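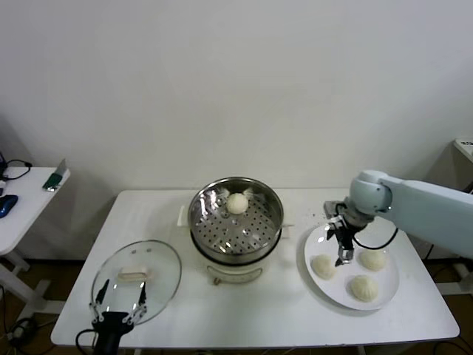 Hinweise zur Entkalkung und Pflege von Küchengeräten

Die Hausverwaltung Gedbridge stellt ihren Mieterinnen und Mietern die folgenden Hinweise zur Verfügung. Das Trinkwasser im Wohngebiet Ruddale weist eine Härte von 17 °dH auf und gilt damit als hart. In Wasserkochern, Dampfgarern und Kaffeemaschinen bilden sich deshalb in kurzer Zeit Ablagerungen.

Entkalken
Geräte mit täglichem Gebrauch sind alle vier Wochen zu entkalken. Geeignet ist Zitronensäure in Pulverform, zwei Esslöffel auf einen Liter kaltes Wasser. Die Lösung darf nicht erhitzt werden, da sich sonst schwer lösliches Calciumcitrat absetzt. Nach 10 Stunden Einwirkzeit wird zweimal mit klarem Wasser gespült. Die Herstellerangaben gehen in jedem Fall vor.

Edelstahl
Kalkflecken auf Edelstahl werden mit einem weichen Tuch und verdünntem Haushaltsessig entfernt. Stahlwolle und Scheuermilch sind zu vermeiden. Salz gehört erst in kochendes Wasser, andernfalls kann es am Topfboden zu Lochfraß kommen.

Dichtungen und Armaturen
Essig greift Gummidichtungen an und ist für Armaturen ungeeignet. Perlatoren werden abgeschraubt und über Nacht in Zitronensäure eingelegt. Ersatzdichtungen der Marke Ghauri sind unter der Artikelnummer 2238 im Lager Hinach erhältlich.

Rückfragen beantwortet Konrad Nowicki, Technischer Dienst, Durchwahl 1065.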